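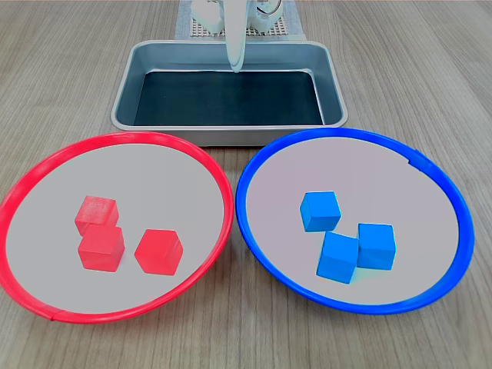

The Grollska sorting set has been in regular use at our playgroup in Pudside since November, so there is enough to say about it now. It is sold as a first sorting activity: round plates with coloured rims, small cubes to match, and a card of suggested games. We bought the larger pack, which has 23 parts, and for most sessions we put out the red and blue and leave the rest in the box.

The metal tray is not part of the set. Ours is a Waweru, a shallow one with rounded corners, bought separately. The cubes start in the tray, the children move them to the plates, and at the end everything goes back in the tray. Any shallow baking tray would do the same job.
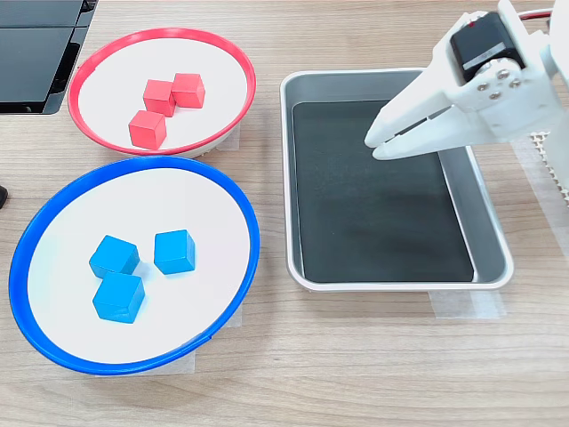 Last changed: 2022-02-10

The plates first. They are shallow, with a raised rim that is high enough to stop a cube sliding out and low enough for small hands to get over. The rim is a strong colour and the inside is pale, so the cubes show up well. I would have liked a joint in the rim that you couldn't see or feel. Ours has held so far, but crumbs get into it and it needs a wipe with a damp cloth.

They are light and they slide. On a smooth table a child leaning on the rim will push the whole plate away. Clear tape along the bottom edge sorts this out, and we tape the tray as well. It peels off our table without leaving a mark, though I would try a corner first on anything varnished. Rubber feet would have been better, and at this price they should be there.

The cubes have slightly rounded edges and a matt finish that is easy to grip. Three to a plate is plenty for a beginner. The red and blue are a close enough match to their rims that there is no arguing about where each one goes. Don't soak them. The leaflet says to wipe only, and I have kept to that.

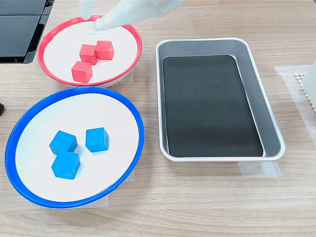
2 min read

The games card is the weak part. Half of it repeats the same idea in different words, and the print is small. We use it for the first game (sort by colour) and made up the others — swapping plates, or putting one wrong cube in and asking which it is.

We paid 140 for the pack from Prarkolard, with delivery. That is a lot for plates and cubes, and a smaller set would suit a family at home. Spare cubes can be ordered, but only in mixed bags, so replacing one lost blue means buying every colour.

Good: clear colours, cubes that are easy to pick up, plates that stack.
Less good: plates slide, poor games card, mixed spares only.

Four out of five for a group, three for home use.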